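3.2 Laundering and sampling procedure

Bed linen was collected from the two guest houses described in Section 3.1, referred to as Borkier and Skastel. Both houses use flat sheets of plain-weave cotton bought from the same supplier, and both send their linen out for washing. At Borkier the sheets are washed at a higher temperature and ironed while damp; at Skastel they are tumble dried and folded without ironing. Each sheet was given a code sewn into the hem at first issue, so that the number of wash cycles could be followed without relying on the laundry's own records.

A total of 212 sheets entered the study. Sheets were withdrawn for testing after every 20 wash cycles, and strips were cut along the warp and the weft from the center panel and from the foot end. The center panel carries most of the body weight and was expected to show the greater loss of strength. Strips were left to rest flat overnight in the test room before being clamped. A strip that broke within the clamp was discarded and replaced by a neighboring strip from the same panel.

Surface wear was graded separately by two readers (R. Van Dusen and M. Kokkonen) using the five-step scale of Dvorak. Grades were given under a single lamp placed to one side, as pilling on pale cotton is hard to see in even light. Where the two grades differed by one step, the mean was used. Where they differed by more, the sheet was graded again on another day, with the first result withheld from both readers. 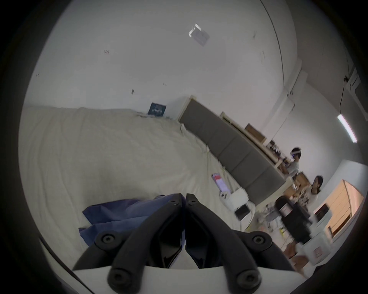

Figure 4. Cream-white sheet on a bed, with a crumpled dark blue cloth lying on it.

Color transfer was treated as a separate question. Housekeeping staff at both sites reported that pale sheets picked up a gray or bluish cast over time, and two sources were considered: dark items washed in the same load, and dark items left in contact with the sheet during use. To tell these apart, 17 sheets from Borkier were washed only with other pale linen from March onward, while their use in the rooms was left unchanged. Color was read at fixed points on each sheet with the Plidora meter, folded to four layers to limit show-through from the backing.

Readings taken near the hem were left out of the analysis. The hem is four layers thick before folding – and holds detergent residue longer than the open cloth – so its values cannot be compared with those from the center panel.

3.3 Losses and missing data

Of the sheets enrolled, 13 were lost before the first withdrawal. Most of these were from Skastel, where torn linen was cut up for cleaning cloths before the sewn codes had been noted. These sheets were excluded from all strength results but kept in the count of sheets issued. No attempt was made to estimate their wear grade from sheets of similar age, given the wide spread found within each batch. The effect of this choice on the comparison between the two houses is taken up in Section 5.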